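Support > Tickets > Printing and Scanning > Resolved

Garbled second page on long print jobs from Pikport: full log

January, posted by Tia Staniforth
8 comments

Writing this one up properly, as promised, because it was a really fun bug to chase and I know at least two other offices run the same setup. If your long documents print fine up to a point and then turn into odd symbols, start here!

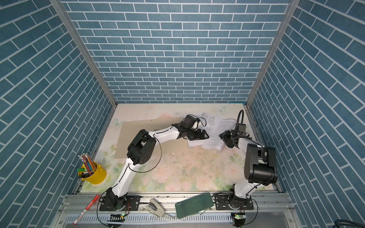 The ticket came in from Geum-ok Nam at the Wenthorpe office. She was printing the Rashidi maintenance manual, all 122 pages of it, and every copy went wrong on the second page of a section. The first page of the section was perfect. The second had the right margins and the right page number, but the body text was boxes and accented letters. Then the third page was fine again. Short jobs from the same computer had no trouble.

Setup
Print server: Pikport, the standard install, one queue per floor
Printer: the Vanness on the second floor, duplex unit fitted
Document: PDF, exported from a word processor, lots of tables
Client: Geum-ok's desktop, and later mine

What we tried first

Restarted the printer. No change.

Cleared the queue and sent the job again. No change, except that the bad pages landed in exactly the same places, and I got quite excited about that. A flaky cable or bad memory would normally move around. Same pages every time means something in the file or in how it gets translated.

Printed from my own desktop. Same bad pages.

Turned duplex off. Same bad pages, now single-sided, so we used more paper to learn the same thing. (Sorry, recycling bin.)

Printed only the bad pages as a range. They came out clean! I did this three times to be sure.

That last result was the turning point. A page that prints well alone and badly in company is depending on something sent earlier in the job.

Digging in

I turned on job logging in Pikport (Queue settings, then Diagnostics, then tick "Keep spool file") and sent the manual again. The log is long, but the part you want looks like this:

font cache: load subset 846
font cache: limit reached, dropping oldest
font cache: reuse subset 846

See it? The server loads a font subset, fills up its cache, throws the oldest one out, and then carries on as if it still had it. The printer gets told to use a font it no longer holds, so it grabs whatever is in that slot. Short jobs never fill the cache. A page range never fills it either.

Geum-ok spotted the other half of the puzzle. The bad pages were all ones with a wiring table, and the tables had been pasted in from older versions of the manual. Each paste had brought along its own embedded copy of the same typeface. She opened the document properties and the font list just kept scrolling. I love it when the person who filed the ticket cracks it.

Fix, part one (server)

1. Open the queue settings and go to Advanced.
2. Change the font cache limit from the default to 3,000.
3. Save, then stop and start the queue. Saving alone doesn't apply it, and that cost me most of a morning.
4. Send a long job and search the log for "limit reached".

Fix, part two (the file)

Select all the tables in the source document, clear the formatting, and apply the house table style. Export again. The new PDF was about a third the size of the old one and the font list fit on one screen.

Either fix cleared the problem when we tested it alone. We've kept both.

If you can't change the server settings

Choose "Print as image" in the print dialog. It's slower and small type looks a little soft, but every page will be readable.

Still open

The cache setting goes back to the default after a Pikport update. I've asked for it to be kept. Until then, please check it after each update.

Comments

Geum-ok Nam: Whole manual printed this morning, both sides, all tables readable. Thank you! I'm going through the other manuals now and two more have the same pasted tables.

Tia Staniforth: Brilliant, send me the file names and I'll run them through the log before you print.

Geum-ok Nam: Sent. One of them has the wiring tables rotated sideways, so allow some extra time for that one.

Tia Staniforth: Got them. Rotated tables use the same font subsets, so I'd expect the same fix to work. Closing this ticket and opening a new one for the update problem.

Show 4 more comments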